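Kukix Household Services
Gallery: Dining Area and Kitchen, Sorting of Packaged Goods

Published March 15, 2025

Kukix maintains a gallery of household work carried out in occupied homes. Each page is devoted to a single room or a single task and is intended for clients who wish to see ordinary conditions before arranging a visit. The rooms are recorded in daily use, with goods, bags and wrappers where the household keeps them.

The present page concerns dry goods and snack packets in a home where the dining table and the kitchen are close together. In homes of this layout, shopping is frequently set down on the nearest flat surface, and the dining chairs are used as readily as the table. Our service covers both. Items are grouped by type, open packets are closed or moved to containers, and empty wrappers are set aside for disposal once the client has agreed.

Clients of the Castillo district office may request this service alone or together with the pantry visit. A pantry visit includes up to 70 items. Larger households are advised to select the extended visit, which includes up to 100 items and the labeling of shelves.

The Dining Table and the Chair 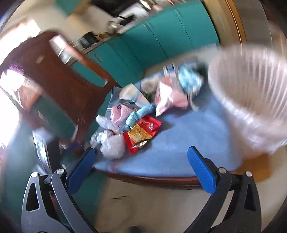 Small packages and wrappers on the blue tablecloth, among them a red packet with a golden-yellow panel and a pink pouch.

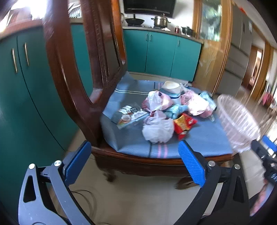
A carved wooden chair with a striped blue cushion, holding plastic bags, a red snack packet and a flat printed food package. The teal cabinets of the kitchen stand behind.

Notes on Furniture and Fabrics

Carved furniture requires some care during sorting. Bags should be lifted from a seat and not drawn across it, as handles and knotted corners may catch on raised decoration. Seat cushions are removed and shaken out after the goods have been cleared, then returned with the same side facing up. Where the fabric has a border or stripe, it is lined up with the front of the chair.

Tablecloths remain in place while packets are being grouped. Crumbs and small scraps of packaging are gathered toward the center of the cloth before it is folded and taken outside. Kukix does not launder table linens, but a referral to Jumico - our partner for fabric care - can be arranged at the time of booking.

Storage and Disposal

Clean plastic bags in good condition are folded and kept for the household. Torn bags and food wrappers are discarded according to local rules. Food is never discarded without the client's approval, including items past the printed date. Such items are placed together in one bag and left on the counter for review.

Containers may be supplied by the client or ordered from the Fudumico storage range through our office. Orders placed during a visit are normally delivered with the next one. The lidded containers introduced to our order list in February remain available in two sizes.

Service Record and Inquiries

Kukix completed 718 household visits in the past service year, of which over 500 included work in a kitchen or dining area. Visit summaries are provided to clients in writing and are kept on file at the office that made the booking.

Pictures in this gallery may not be reproduced without written permission. Inquiries regarding the gallery, or requests for a visit to a similar room, should be directed to the Castillo district office. Please state the room concerned and whether the dining furniture is to be included.

Related galleries: Linen Closets - Entryways and Coat Storage - Kitchen Drawers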